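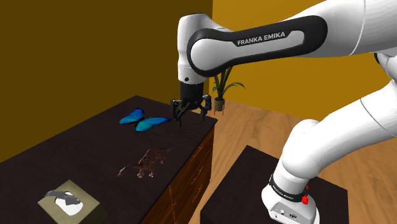 Stirstead Meadow Restoration: Progress Report to the Verbeke Fund
June 29, 2025
Prepared by Edin Dervishi, site manager

Background

The Verbeke Fund is supporting the return of the old hay ground at Stirstead to flower-rich meadow, with the needs of grassland butterflies in mind. The ground was fertilized for many years and then left uncut. By the time the work began, coarse grass had taken over most of the lower field, and bramble was coming in from the north hedge. The upper field is thinner and stonier and was always in better condition.

This report covers the work since the last one, which ended with the winter fencing. The fence is holding well and I will not repeat the details.

Ground preparation

The lower field was cut hard in March and the cuttings were taken off. We had planned to rake by hand along the ditch and use the tractor everywhere else, but the middle of the field was too soft for the tractor until the end of the month. The contractor waited, and we did the strip beside the lane first. That put the seed back later than I wanted.

Scarifying left a good amount of bare soil on the dry side of the field. On the wet side the grass roots are so dense that a single pass did very little. I have left that side unsown for now. Sowing into closed turf would waste seed, and the same result can be had more cheaply by taking a hay cut and trying again in the fall.

Seed and plants

The seed came from the upper meadow at Plollel, where the soil is close to ours. The cost was $1520 including delivery. It was mixed with dry sand and broadcast by hand. Germination on the dry side is patchy but real. Yellow rattle is up along the whole of the lane strip, and it matters more than anything else at this stage, as it weakens the grass and lets other plants in.

We also put in 500 plug plants, mostly bird's-foot trefoil with some knapweed and wild thyme. The trefoil went on the south bank, where the turf is short. Deer pulled up a number of the plugs in the first week - they seem to pull them and drop them without eating them - and most were pushed back in the same day. The thyme has done poorly. I think the bank is still too rich for it and I do not plan to buy more.

Butterfly monitoring

Jitendra Grewal walks the fixed route and keeps the records. He uses the same path every time, in the afternoon, and does not go out in wind or rain. The spring was cool and several walks had to be put off, so the early part of the season is thinly covered. The records should be read with that in mind.

Common blue is on the wing on the south bank and in the upper field. Jitendra has not recorded it in the lower field, and we did not expect it there so early in the work. Small heath has been seen in the upper field. Orange-tip was regular along the ditch in spring, where there is plenty of cuckooflower, and for that reason the ditch edge will be left out of the hay cut.

We still have no record of dingy skipper. It is known from Plollel and there is trefoil here for it, but there is a wide stretch of plowed land between the sites. I would treat its arrival as a hope for later years and would not want the project judged on it.

Water

The ditch backed up at the culvert after heavy rain and flooded the low corner. The blockage was silt and old fence wire. It has been cleared, and the corner drained within a few days. The culvert pipe is cracked at the outlet end. Wovska, who own the land on the far side, have agreed in principle to share the cost of a new one. I am waiting for their letter before asking for quotes.

Spending

Seed and plug plants came in within the amount set aside for them. Contractor costs are higher than planned, due to the second visit when the ground had dried out. I covered the difference from the tool budget, which was underspent after the neighboring farm lent us a power scythe. No money has been moved between years. The receipts are with the finance sheet sent separately.

One item will need a decision from the Fund. The grant terms list "herbicide treatment of bramble" as a planned cost. We have been able to keep the bramble back by cutting, and I would like permission to spend that line on the fall scarifying of the wet side.

Next steps

The hay cut on the lower field is planned for late summer, after the yellow rattle has dropped its seed. The hay will be turned and left for a few days before baling. The buyer who took it last year is willing to take it again, though at a lower price - it has more weed in it than he likes.

The wet side will be scarified and sown once the hay is off. Green hay from Plollel is a possible source if their cut falls at the right time, and it would save most of the cost of seed. Jitendra will continue the walks until the end of September and will send the full season's records with the next report.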